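Flarunau Support Portal
Ticket: Coron drive handling kit, insert step stops before seated
Product: Coron kit (evaluation unit), Bright sequence editor
Customer: Ullex, desktop refurbishing line
Priority: Normal
Status: Solved, pending customer close
Opened: 20 Aug 2019

Reported problem

We have the Coron kit on trial for sorting and staging drive carriers next to opened desktop machines. Pick works. Place into the fixture panel fails on a share of cycles. The arm approaches, starts the insert, and Bright stops the sequence with "Insert: depth not reached." The gripper stays closed. An operator has to open it from the pendant, pull the part and restart.

First full batch: 43 cycles, 11 stops. All of them in the insert step, none during pick or travel. All at the right-hand holder. We can't tell from the log whether the part is hitting the wall of the holder or whether the force limit is too low.

What we tried before opening the ticket:
Restarted Bright and reloaded the sequence. No change.
Re-taught the approach point. Better for a few cycles, then the same stop.
Swapped to another carrier of the same type. No change.
Cleaned the finger pads. No change.

The panel stands upright in front of the metal barrier, with the opened chassis next to it.
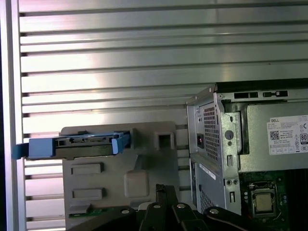 Carrier with blue ends across the top of the gray bracket. Opened Dell chassis to the right.

Support, first reply

Thanks for the list of what was already tried. The message "depth not reached" has two triggers and the log text is the same for both. Bright raises it when the force limit is met before the target depth, and also when the insert step times out. Please send the following:

1. The sequence export, including the tool file.
2. The force trace for one good cycle and one stopped cycle.
3. The insert speed and force limit as currently set.
4. Whether the panel was moved or unbolted at any point after the first calibration.

Please do not raise the force limit yet. If the part is entering at an angle, a higher limit will let it go further in before the stop, and the clips on the panel can crack.

Customer reply

Export and traces uploaded. Insert speed is the default from the template. Force limit is also the default.

Panel: yes. It was taken off when we changed the position of the work surface. We put it back on the same holes and checked one point in the calibration routine. The single point passed, so we did not run the rest.

On a good cycle the force stays low until the end and then rises once. On a stopped cycle there is a first bump early, a short flat section, then a climb to the limit. The peak is nearly 16 newtons, so it looks like the force trigger and not the timeout.

Support, second reply

Agreed, the force trigger. The early bump is the leading end of the part touching the side of the opening. The flat section is the part sliding along the wall, and the climb is where it binds. That shape points to a small rotation error between the tool frame and the panel frame. An offset in position alone normally gives one sharp rise with no flat section.

A one-point check can't find rotation. It confirms that the tool reaches a known location and tells you nothing about how the panel is turned around that location. After a panel has been off, the full three-point routine is required. The install guide says "verify calibration," and we accept that this is loose wording.

There is a second item in the export. The grip offset in the tool file is zero. The template expects a measured value for the part in use. With zero, Bright assumes the part sits exactly on the centerline between the fingers. A tall part held near its lower end makes any tilt worse at the upper end, which is the end that has to enter the holder.
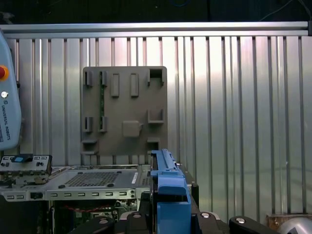

Procedure, in this order:

1. Stop the sequence and set the arm to manual at the pendant.
2. Remove any part from the gripper. Check that the finger screws are tight. Do not add washers or tape to the pads.
3. Check the panel for play by hand. If it rocks, tighten it before going on.
4. In Bright, open Fixtures, select the panel, choose Recalibrate, then Three Points. Use the two upper corners and one lower corner. Keep the points as far apart as the reach allows.
5. Load the part by hand and close the gripper. Run Measure Grip Offset. Save to the tool file.
6. Re-teach the approach point for the right-hand holder only. The other positions follow from the panel frame.
7. Set insert speed to half of the template value for the first runs.
8. Leave the force limit at default.

If the early bump is still present after step 6, send a new trace and stop there.

Customer reply

Done as listed. Notes on each:

Step 3, slight play at one lower fastener. Tightened.
Step 4, the routine reported a rotation correction and asked for confirmation. We accepted it.
Step 5, offset measured and saved. The first attempt was rejected with "part not stable." It went through after we gripped the part lower on the block.
Step 6, no trouble.

We paused a cycle during insertion to look at the alignment against the holder, then resumed it from the editor. 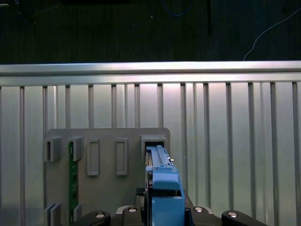 Blue part partway into the right-hand holder of the fixture panel.

Second batch at half speed: 43 cycles, no stops. The force trace has one rise at the end on every cycle we opened. We have not yet gone back to full insert speed.

Two comments for the evaluation. The stop message should say which trigger fired — that would have saved us the first day. And the editor should warn when the grip offset is zero. Otherwise the kit does what we need for staging carriers, and the clips have held up.

One open question: does the grip offset have to be measured again for each carrier type, or only after a finger change?

Support, third reply

Both. Each carrier type needs its own tool file with its own offset, and all of them need a new measurement after a finger change. Files can be copied and renamed in the editor, but the offset field copies with them, so check it before the first run.

For speed, go back up in small steps and open a trace at each one. If the early bump returns, drop to the last setting without it.

The message text and the zero-offset warning have been filed as change requests against Bright. The next planned release is October. We can't confirm yet that either will be in it. The install guide wording on calibration will be corrected separately.

Resolution code: Calibration, fixture moved
Secondary code: Tool file, offset not set
Parts replaced: None
Customer action: Confirm result at template speed, then close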